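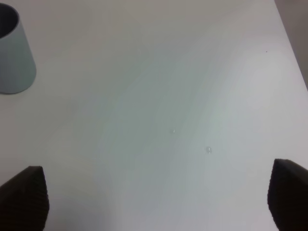 Two drops on the table, between the fingers.

9 October 2024

I write this in the evening, when I am home and can think slowly. The day was not good, but I want to keep it in order, so that I don't make it bigger or smaller later.

The job at Reviddale is a water pouring test. The arm must take a bottle, bring it to a cup, tilt it and put it back. We use a few different cups, so that the program does not learn only one. For the customer, Pellegrini, it must work with cups of any kind, because in their break rooms people bring what they have.

In the morning it went well. I let it run and wrote the results in my table. Then, after run 2430, I saw water on the white table where no water should be. It was very little. I could cover it with one fingertip. I did what I think most people do, I wiped it and continued. This is the first mistake of the day and it is mine.

A short time later there was water again. I still thought of the cap, or of my own wet hands, because I fill the bottles myself at the sink. I dried my hands and continued again.

Then the fault came. The arm had a bottle in the fingers and was lifting it, and the grip force went up without any command. I heard the plastic before I understood it. It is a thin bottle and it has no chance. Water came up from the neck and ran down over the fingers, and the controller from Brurov did not stop. It should stop when the force goes over 30 newtons. I have set this limit with my own hands in March, and I was quite proud of it then. On the screen the limit was still there, in green, and the force was over it.

I pushed the red button. The arm stopped at once, and I was glad that at least this part is only a wire and a switch and does not need to think.

Afterwards I stood there with my hand on the button for a while. My other hand had been on the table only a minute before, to turn a cup a little. I do this many times in a day. We have a rule that one must pause the arm before reaching in, and I keep this rule when somebody visits, and when I am alone I keep it less. I write it here because I will not find it easy to write in the report.

The rest of the day I spent with the log. The force sensor gives a new value every 2 milliseconds. After 3000 values, the buffer is full and should be emptied, and sometimes this does not happen. Then the controller reads the same old value again and again. The old value is small, so it believes the grip is too weak, and it closes more. The number on the screen comes by another way, and therefore it was correct and I could see it. So the limit was watching a number which did not move anymore.

I think the drops in the morning were the same fault, only shorter. A small squeeze, a little water past the cap, and then the buffer was emptied and all was normal again. I can't prove it for the first ones, because I wiped the table and did not write down the time.

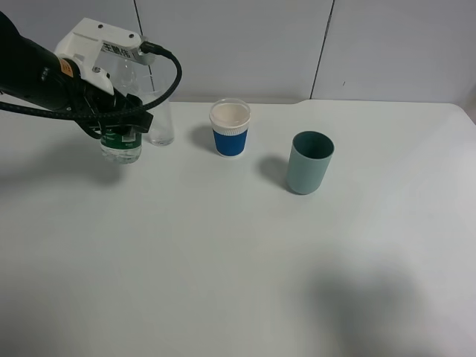
What I will do tomorrow

First I call Brurov and send them the log. I will not say that it is a small thing.

Until they answer, the arm runs with empty bottles only, and at half speed. The gripper gets a second limit, in the power supply for the motor, which does not ask the sensor anything. There is an old Driltard current limiter in the cabinet, and I believe it fits, but I must look at the connector first.

I will tape a paper to the edge of the table: Pause before you reach in. Also for me, when I am alone.

And a column in my table with the name "water", where I write the time and the run number, also if it is one drop.

My shoes are still standing by the heater. I should buy a second pair for work.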